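Chapter 19
Sorting Small Things: The Tea Tray

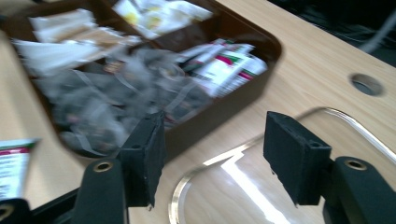

Few corners of a guest room or break room teach as much about order as the tea tray! Flat sachets stack, pyramid bags slump and tangle their strings, and a single tray has to hold them all so that a sleepy guest can find the right one.

In this chapter we follow Catinca Cârstea, who stocks the trays at the Fondholm guesthouse and goes through 2,000 tea bags each July. You will learn how she groups packets by shape before flavor — a habit well worth trying at home — and how she decides which kind gets the biggest compartment.

Before you read on, empty a tea drawer onto a table. Which packets would you put together first?

Key terms: compartment, sachet, restock, rotation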